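Ong「Bolthorpe」 弦楽四重奏とテープのための組曲

Forutbyレーベルの新譜である。4人の弦楽器奏者と録音テープによる全七曲、演奏時間は52分。ブックレットによれば、作曲者Ongは北の港町Bolthorpeにひと冬滞在し、霧笛や係留索のきしみを録りためたという。その素材を弦と重ねるという発想に、正直なところ新味はない。環境音に弦の持続音をかぶせた盤なら、うちの棚だけでも一段は埋まる。

それでも第一曲の出だしには引きこまれた。ヴィオラが開放弦のCを弓の元で押しつけるように弾き、そこへテープの低い唸りが入ってくる。音程がわずかにずれていて、うなりが生じる。この二分間はいい。問題はそのあとで、同じ仕掛けが第二曲にも第三曲にも出てくる。第三曲の半ばで私は一度止めて、お茶をいれに立った。

演奏はSitum四重奏団。前作のバルトーク集ではテンポの揺らし方が大げさで感心しなかったが、今回はずいぶん抑えている。第四曲のピツィカートは粒がそろい、チェロの低音にも濁りがない。ただ、第一ヴァイオリンの高音域がときどき細くなる。作曲者の指定なのか録音のせいなのか、スコアが未刊なので判断がつかない。

録音そのものには不満がある。残響が多すぎる。石造りの教会で録ったそうで、テープの音も現場のスピーカーから流して一緒に収めている。空気感が出ると解説は胸を張るが、弦の細かい動きがテープに埋もれ、第五曲などは誰が旋律を受け持っているのか追えなくなる。ヘッドフォンでも試したが、印象はあまり変わらなかった。

解説文も長い。「聴取の倫理」だの「港の記憶」だのと八ページ続くわりに、使用楽器や調弦の記載がない。第六曲は明らかに変則調弦だと思うのだが、一言も触れられていない。
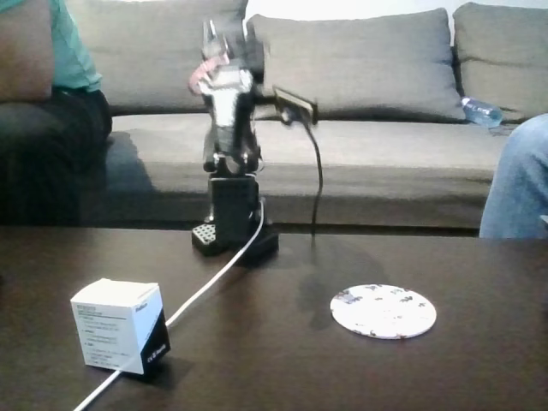 Bolthorpe、6月25日

第七曲は評価が難しい。テープが消え、弦だけで十一分、ほとんど動かない和音が続く。退屈だと言う人は多いだろう。私も最初はそう思った。三度目に聴いて、内声が半音ずつ下がっていくのに気づいてからは、少なくとも飛ばさなくなった。組曲全体がこの密度で書かれていたら、もっと強く薦められたと思う。

価格は3,000円。配信なら2,198円で、音質の差は私の装置では聴き分けられなかった。紙のブックレットに思い入れがなければ配信で足りる。初回プレスは981枚で、通し番号が入っている。こういう売り方は好きになれない。

二月に出た同じレーベルのピアノ独奏盤は、もっと地味だが録音がずっと素直だった。どちらか一枚なら、私はそちらを買う。Ongの作品を初めて聴く人は、第一曲と第七曲だけ試聴してから決めればいい。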